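Handout 4: Comparing hands on a humanoid arm

Course: Practical Robot Handling, November block
Please read before the lab. Bring it with you, on paper or on a screen.

In this unit we use only everyday things: a desk, a wire shelf, a plastic basket, and some small objects to pick up. We want to learn how to compare two hands in a fair way. 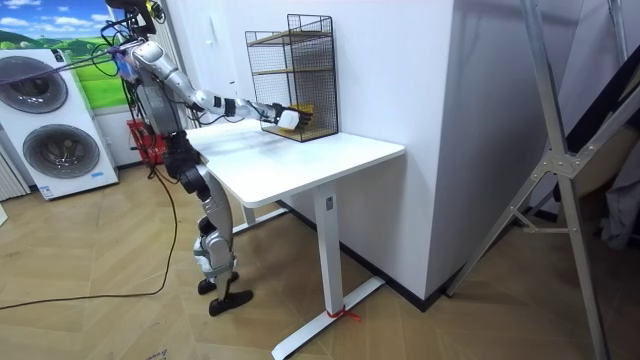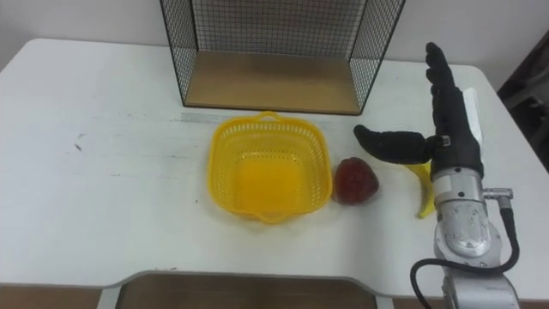
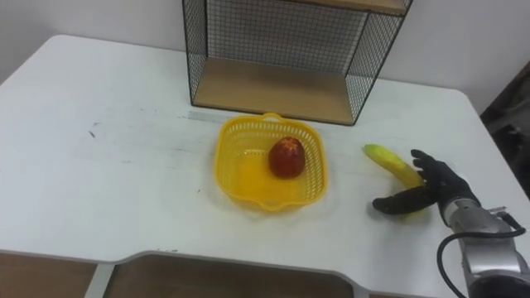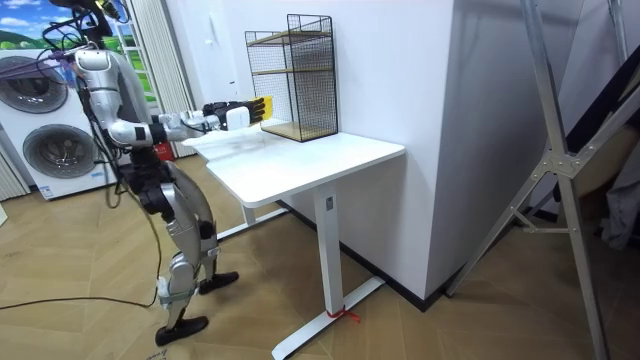
Handout prepared by Ramil Quiambao, Mokcombe Robotics Teaching Lab

1. What we compare

We have two hands for the same arm. The first is the Lirnum hand, and the second is the Flilla hand. Both have several fingers and a thumb, and both are fixed to the wrist with the same plate. The maker of the Lirnum gives a closing time of 600 milliseconds. For the Flilla we have no such number, so you will measure it yourself in part 5.

Please do not decide before the test which hand is better. Last year one group wrote the conclusion first, and afterwards they needed to change half of the report.

2. The two tasks

Task A is the basket task. A yellow basket stands on the white desk, and the fruit is put beside it. The hand must take each piece and leave it inside the basket. The red piece is round, so a bad touch makes it roll. With the banana the difficulty is different. The thumb has to stay low, near the table, while the other fingers close from the far side. If the thumb comes too high, it pushes the banana away.

Task B is the shelf task. The black mesh shelf has thin wooden boards inside, and small objects are moved in and out of it. The opening is narrow for a hand with a wide back. You must plan the path of the knuckles as well as the path of the fingertips — many students forget this. Begin with the lowest level and go to the upper ones only when three tries in a row are good.

3. Before you start

Check that the desk is at the height written on your group sheet. The desk has a control panel on the leg, and it is easy to touch it with the knee.
Look at the cables on the floor and lift your feet.
Move the wrist slowly through its full turn and watch the cable loop. It must never become tight.
One person keeps a hand on the stop button during the whole test and does no other job.

4. Head view and side view

Each run is recorded from the head and from the side. In the head view you see well how the thumb and the object meet, but the distance to the shelf is hard to judge. The side view shows how far the hand goes into the shelf, and it shows also the position of the legs. When the two views seem to say different things, write both in your notes and ask.

5. What to write down

For every try, write the hand, the task, the object, and the result. The result can be "good", "dropped", "pushed" or "stopped". Do 26 tries for each hand. For the closing time, use the side recording and count from the first movement of the fingers until they stop.

The Evangelista group did the same exercise in the spring block and collected 193 tries. Their table is in the course folder. You may compare with it, but do not mix their numbers with yours, for their shelf stood at another height.

6. Report

Two pages, with one table for each task. The pass mark is 65. Send the report with the raw notes, also if the notes are not tidy.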